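Clamp faults on a robot cell – shop notes, part 5

Wrote these down after the bad shift, before I forget. Quick and out of order, sorry. Povilas Lill asked for them pinned up by the bench at Breltton, so if you're reading a paper copy, that's why it's creased.

What went wrong. Robot closes the toggle clamps on the fixture, three of them, one handle after another. Cell had run 90 cycles clean. Next one, a handle went most of the way and stopped short of over-center. Gripper let go, program moved on, clamp sprang back. Part lifted on one side and the next tool caught it. Bent locator, scrapped part, loud bang. Everybody fine.

The screen said cycle OK the whole time. It only knew the arm had reached its point. Reaching the point and locking the clamp are two diferent things.

Things to check, in the order I'd do them now:

Stop the cell properly first. E-stop in, lockout on, key in your own pocket. Pausing the program is no good, a paused arm can start again. Austra Juška once had her sleeve tugged by a "paused" one and she still brings it up.

Close each clamp by hand. You should feel it go over the hump. If it's mushy, the spindle tip has backed off or the pivot is worn. If it takes both hands it's too tight, and the robot will stall on it or push the plate.

Jam nut on the spindle. Snug it, then a paint-pen line across nut and arm. Next time you look, line broken = it moved. Cheapest fix on this page.

Chips under the plate. One curl of swarf and the plate sits high in a corner. Brush, then rag, then run a fingernail along the edge. No air gun, it blows the stuff into the pivots.

Plate bolts. Corner to corner, same as a wheel. If the plate has walked even a hair, your taught points are all off by that hair and you'll be chasing it till lunch.

Red handle grips. They creep up the lever when they get oily. Pull off, wipe the lever with alcohol, push back on dry. The gripper is supposed to meet the handle in the same place every time.

Then rerun the sequence in the simulation before going near the real one. Slow override, watch the fingers come up to the first handle. 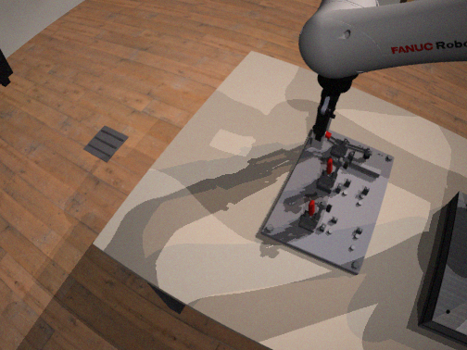
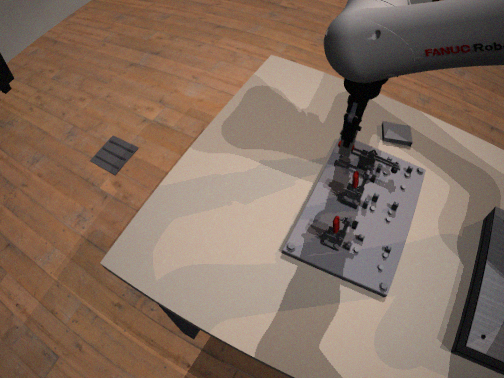
Gripper at the uppermost clamp in the sim, other two handles still upright.

What I look for at that spot: do the fingers come in square to the handle or at a slant, and is there room for them to open without bumping the linkage. Check the wrist too – easy to stare at the fingertips and miss an elbow heading for something else.

Sim won't show you wear, though. Ours was perfect in there. Worn pivot is a real-world thing so don't skip the hand check becuase the model looks nice.

Back on the real cell: no part, guard shut, low speed, 4 dry runs. Then with a scrap part. Then a good one. After each clamp closes I have the arm back off and wait a moment before the next move, so a clamp that wants to pop does it with nothing in the way. Costs a little time. Fine by me.

Better fix is a switch on every clamp, wired so the program can't go on without it. Povilas has priced them from Ospina. Till they come, somebody looks through the guard at every start of shift and signs the sheet.

Don't file the clamp arm to make it fit. Don't grease the spindle threads. And don't clear the fault and hit start to see if it does it again – that was me, and that's how the locator got bent.

Spare tips and grips are in the Tokel drawer, left side. Write down what you take.

Contact the shop desk | © Breltton Workshop Notes | Back to top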